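**Suturing software in our OR, who else has it?**

**scrub_nights** · 27 October 2025

Our hospital, Rendthorpe, bought the Plumitz auto-suture package in March. The sales deck said 15 minutes saved per case. I've scrubbed on it since then and haven't seen them. What I see is a surgeon with hands off the controls, me staring at a monitor, and a longer setup.

Jaws open over tissue, thread lying on both sides, everyone waiting for the next move:

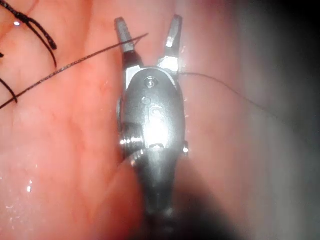
## Replies

**tray_six**

Same at Marinho. They cut one tech per room before anyone had timed a full case. Counting and loading still have to get done, so now I do them for two rooms.

**closing_time**

Disagree with both of you. I assist on these and my wrists quit hurting. The knots look fine to me too. Left line is four separate stitches, and there's another row of dark knots to the right, along the edge of the shiny part.

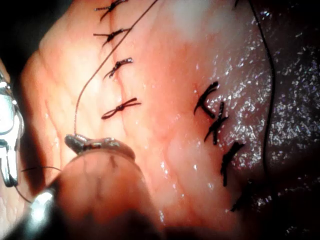

**What happens to residents who used to get their practice on closing?**

They get less of it. Ours went from sewing to watching and pressing approve, and the program now sends them to the practice lab to make up the hours.

**scrub_nights**

"Look fine" is my problem. I could say that about hand-tied knots too. Nanden ran 140 cases before they said a word about results, and we got a slide after 18.

**closing_time**

Fair on the 18. Still not going back to doing it all by hand.

**tray_six**

Must be nice to get a choice. Our training was one afternoon and a login. Does anybody's contract say who signs off if the thing stops halfway through a row? Ours doesn't.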